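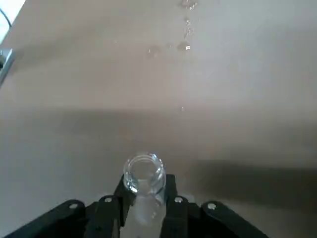
Larkemari support wrote back this morning asking me to drain the tub down past the footwell, pull the filter, and run the pump with nothing in the housing, and to let them know if the FLO code still comes up after that.

Okay, so I did all of it, and yes, it still comes up! Updating the ticket with everything in one place so I don't have to keep retyping it.

The tub is a Larkemari four-seater, plug-in model, sitting on a concrete pad behind the garage. We bought it used through Jirkent and they delivered it and filled it the same day. It ran great all winter. Then on 12 March 2025 I went out after dinner and the water was lukewarm, the jets were off, and the panel was flashing FLO.

What I've tried so far:

Power off at the breaker, wait 10 minutes, back on. The pump starts up, sounds normal (maybe a little higher pitched than it used to be?), and then the code is back in 23 seconds. I timed it on my phone three times because I didn't believe it.

New filter. The old one was pretty gross, I'll admit that, but the new one made no difference at all.

Bled the air out at the union on the heater side. I got a good long hiss and then a steady dribble of water, tightened it back up, and was so sure that was it... nope, same code.

Drained and refilled through the filter well with the hose pushed right down in there, like your instructions say. Took most of the afternoon. The heater ran for 11 minutes this time before it quit, so that's something, I guess?

Test strips (I use the Testia ones) say pH 7 and the hardness is kind of high. We're on well water out here, so that part isn't new.

My neighbor has the Cormier version of this tub with what looks like the same pack inside, and hers did this when the little flow switch got crusted up with scale. I took the front panel off and found the switch, it's on the pipe right after the heater tube, but I haven't unscrewed it yet. Is it okay to pull it and clean it in vinegar without voiding anything? And do I have to drain again first, or are the two slice valves enough to hold the water back? One of them is really stiff and I don't want to force it.

Also, if it does turn out to be the switch, please tell me which part number to order. The sticker inside my door has gotten damp and the last few digits are gone.

Breaker's off for now and the cover's on. I can be out there with the panel open any evening if somebody wants to call and walk me through it.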